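Closed-loop feedback (customer service)
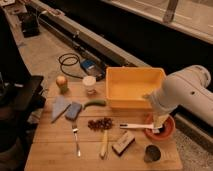 Closed-loop feedback is a practice in customer relationship management in which a company replies to the individual customers who have given it feedback, and records what was done as a result. The term is used mainly in retail, banking, telecommunications and travel. It is distinct from general survey research, where answers are pooled and the person who gave them is not contacted again.

Terminology

The "loop" is the path from the customer's comment to the company and back to the customer. A loop is said to be open while no reply has been sent, and closed once the customer has been contacted and the case has been marked as finished. Some companies close a case only when the customer agrees that it is finished. Others close it when the reply goes out, a looser definition that makes their figures hard to compare.

Inner and outer loop

Most descriptions divide the practice into two levels.

The inner loop deals with single cases. A customer leaves a low score or a written complaint, an alert goes to a branch manager or a service agent, and that person calls or writes to the customer. Inner-loop work is usually done by front-line staff, often with a set time limit for the first contact.

The outer loop deals with causes that show up in many cases, such as a confusing bill or a return policy that stores apply in different ways. These are passed to the department that can change the product or the rule. Outer-loop work is slower and may need a budget of its own -- in many companies it is handled by a separate team that meets monthly or quarterly.

Use in practice

Feedback is collected by e-mail survey, text message, phone, website form or in-store terminal. The software then sorts responses by score, keyword or customer type and decides which ones raise an alert. Companies with a large volume of responses rarely contact every customer. A common arrangement is to contact all customers with low scores and a sample of the rest.

The home goods retailer Oltex introduced an inner loop at 20 stores in Warenthorpe and the surrounding district. In its first year the program opened 2,062 cases, and 70 percent of them were closed within the company's limit of 2 working days. Cases about late delivery took longest, as stores had to wait for an answer from the carrier. The program was extended to online orders the following November.

Istgate, a regional phone and internet provider, began with the outer loop. Its billing department rewrote the standard invoice after repeated comments about the order of charges, and customers who had complained were sent a copy of the new layout with a short note.

Criticism

Critics of the method point to the effect on staff. Where pay or bonuses depend on scores, employees may ask customers for a high rating or avoid sending surveys to people who are likely to be unhappy. Closing rates can also be raised by marking cases as finished too early.

A second objection concerns the customers themselves. Some do not want a call after filling in a short form, and a badly timed one can make a small complaint worse. Many surveys now include a box asking whether the customer agrees to be contacted. Privacy rules in some countries require this consent, along with a limit on how long comments linked to a name may be kept.

Related articles
Balogun scale
Complaint handling
Customer effort
Customer retention
Loyalty program
Survey fatigue

Page last edited 24th August | Contact | Terms of use | Back to top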